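# Garra impressa em 3D com câmera olho de peixe: a imagem fica estourada e a detecção de latas falha

**Bjartur Snorradóttir** — bancada 19, oficina compartilhada Carstead

Oi, pessoal! Estou montando uma garra de mão com câmera embutida, daquelas que a gente segura e usa para gravar demonstrações de pega, para depois ensinar um braço pequeno que já tenho em casa. Chamo o projeto de Nernusska. Está sendo o projeto mais divertido que já fiz — sério, larguei até a impressora de resina para mexer só nisso.

O que já funciona: gravação em 1920 de largura, disparo por botão e um classificador simples que separa "lata", "copo" e "outro". Em mesa, com luz lateral, ele acerta quase sempre. O problema aparece quando o objeto fica inclinado, perto da lente e contra a janela. Aí o modelo ou não acha nada ou desenha uma caixa enorme que pega meio teto junto.

Segue um quadro típico dos que dão errado:
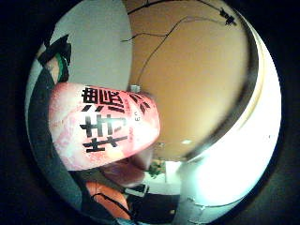 *Lata deitada perto da lente, com a claridade forte à direita. Exposição automática ligada.*

A lata está grande e bem no meio da ação, o rótulo rosado com caracteres pretos enormes dá para ver de longe, e mesmo assim a confiança despenca! Já tentei:

- aumentar o número de épocas de treino (nada mudou);
- recortar só o círculo útil e jogar fora a borda preta (melhorou um pouquinho);
- corrigir a distorção antes de passar pelo modelo (piorou, a lata fica esticada).

Meu conjunto de treino tem 2085 quadros, quase todos de latas em pé. Vale a pena trocar a lente ou dá para resolver no software? Queria muito manter o campo de visão largo, porque ele pega os dedos e o ambiente ao mesmo tempo, e isso ajuda demais na hora de reproduzir o movimento.

---

**Lusier**

Que projeto bacana! Passei por quase o mesmo caminho com uma garra de dois dedos e adianto: não troque a lente ainda.

Você deu a pista principal no fim do texto. Se quase todos os quadros são de latas em pé, o modelo aprendeu que lata é um retângulo vertical no centro. No seu exemplo ela está deitada, os caracteres aparecem girados e a ponta arredondada fica virada para o meio. Para o classificador isso é outro bicho. Eu faria assim:

1. Grave mais uns lotes com a lata deitada, inclinada e entrando pelas laterais do círculo. Misture latas de cores bem diferentes.
2. No aumento de dados, gire o círculo inteiro em torno do centro óptico. Com olho de peixe isso funciona lindamente — a distorção é radial, então a imagem girada continua plausível. Só confira antes se o centro do círculo coincide mesmo com o centro óptico; na minha montagem estava bem deslocado.
3. Trave a exposição. Meça no objeto, na mão, e deixe a janela estourar à vontade. O automático fica tentando salvar o branco e escurece o que interessa.
4. Anote com máscara em vez de caixa. Perto da lente a caixa retangular inclui muito fundo, e no seu quadro o fundo é um teto alaranjado que conversa demais com o rosa e o coral do rótulo.

Sobre corrigir a distorção: eu também perdi um fim de semana nisso. A correção estica justamente a periferia, que é onde a lata fica quando você aproxima a mão. Treine na imagem crua e guarde a calibração para a etapa de pose.

Com até 800 quadros novos bem variados eu já vi diferença enorme por aqui. Conta depois como foi!

---

**Østergaard**

põe uma cortina na janela kkkk

falando sério, resolve metade. a outra metade é o que o Lusier falou. e olha esses cabos pretos passando no teto, se eles aparecem em todo vídeo o modelo pode acabar usando como referência. grava em outro cômodo também

---

**Bjartur Snorradóttir**

Gente, muito obrigado! Travei a exposição ontem à noite e só isso já trouxe de volta boa parte das detecções. Fiquei pulando na oficina feito criança.

A rotação em torno do centro eu ainda não rodei, porque preciso refazer a calibração: apertei o suporte da câmera e ele mudou um tiquinho de posição. Os cabos eu nem tinha notado, boa! Vou gravar um lote na cozinha e outro na garagem, com latas deitadas e de vários rótulos.

Uma dúvida que ficou, Lusier: nas máscaras, você inclui a parte da lata que o dedo encobre ou marca só o que está visível?

---

**Lusier**

Só o visível. E cria uma classe separada para dedo e luva, vai te poupar dor de cabeça quando a mão fechar em cima do objeto.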